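Projects / Zillthorpe / Tools / Prekeo

Search this site Enter keywords Search

# Prekeo

Prekeo is a command-line tool that counts overused words in a book-length manuscript. It reads plain text, splits it by chapter, and writes one report per chapter plus one for the whole draft. It does not correct anything and has no opinion on style.

Maintainer: Jeferson Barbosa
Status: in use, changed when something breaks
Last release: Jan 31, 2019

## Why it exists

The search box in a word processor gives a total for one word at a time. A total is of little use in revision. Forty uses of "suddenly" spread over a novel read very differently from forty uses in two chapters. Prekeo reports where the repeats sit, how close together they are, and which of them share a paragraph.

The first version was a script written during revisions to the novel *Zacharias*. The word list that ships with the tool still shows its origin: "shrugged," "threshold," and "somehow" are near the top.

## Input

- One plain text file, UTF-8. Word processor files must be exported first.
- Chapters start with a line beginning `Chapter`, followed by a number or a title. The match ignores case.
- Scene breaks are a line with only `#` or `***`.
- Front matter before the first chapter line is skipped. Use `--front` to include it.

Curly and straight quotes are treated as the same character. Em dashes are treated as spaces, so two words joined by a dash are counted separately. Hyphenated words are kept whole.

## Usage

```
prekeo draft.txt
prekeo draft.txt --list mywords.txt
prekeo draft.txt --front --out reports/
```

With no list given, the default list is used. A list is one word per line. Lines starting with `;` are comments. Add a plus sign after a word to match its common endings: `look+` matches "looks," "looked," and "looking." Irregular forms have to be listed by hand – `see+` will not find "saw."

## Output

Each chapter report is a tab-separated file with these columns:

- `word` – the list entry, not the form found in the text
- `count` – number of matches in the chapter
- `rate` – matches per thousand words
- `nearest` – shortest distance between two matches, in words
- `para` – number of paragraphs with more than one match

The full-draft report has the same columns plus `chapters`, the number of chapters in which the word appears. Rows are sorted by rate. Ties are sorted by alphabet.

A word is flagged with an asterisk when `nearest` is 18 or lower. The limit can be changed with `--near`. Dialogue is counted along with narration unless `--no-dialogue` is set.

## Test texts

The `samples/` folder holds two drafts, both included with the author's permission:

1. `zacharias.txt`, an early draft of the novel, complete, with chapter lines added where they were missing.
2. `trodent.txt`, the first three chapters of *Trodent*, a science fiction story set on a repair station. Useful for testing short chapters and heavy dialogue.

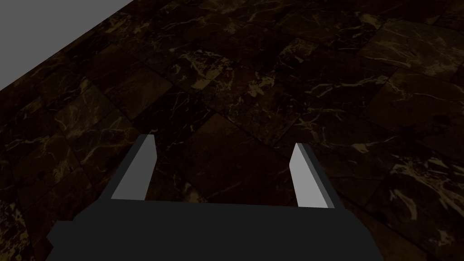
## Known problems

- Dialogue detection fails when a speech runs over several paragraphs and the opening quote is repeated without a closing one. The second paragraph is read as narration.
- Words with more than one sense are not separated. "Back" as a body part and "back" as a direction are the same row.
- Apostrophes at the start of a word (`'em`, `'til`) are dropped before matching.
- A chapter title on its own line, below the chapter number, is counted as part of the text.
- Files with old Mac line endings are read as one paragraph, and every `para` value is then wrong. Convert them first.

The fix for the dialogue problem is on a branch and was planned for February. It needs more test text with long speeches. Short excerpts are fine.

## Changes

- Added `--no-dialogue`.
- Reports no longer overwrite each other when two chapters have the same title.
- `rate` now uses the chapter word count after skipped dialogue is removed. Old reports made with a different count should not be compared with new ones.
- Removed "was" from the default list. It was first in every report and hid the rest.

## Use of the samples

The code may be copied and changed. The sample drafts may be used for testing only and may not be reprinted, in whole or in part. Reports made from them can be shared freely.

Send bug reports with the command line used and the smallest piece of text that shows the problem. Please do not send a full manuscript.

Contact | © 2019 Jeferson Barbosa | Back to top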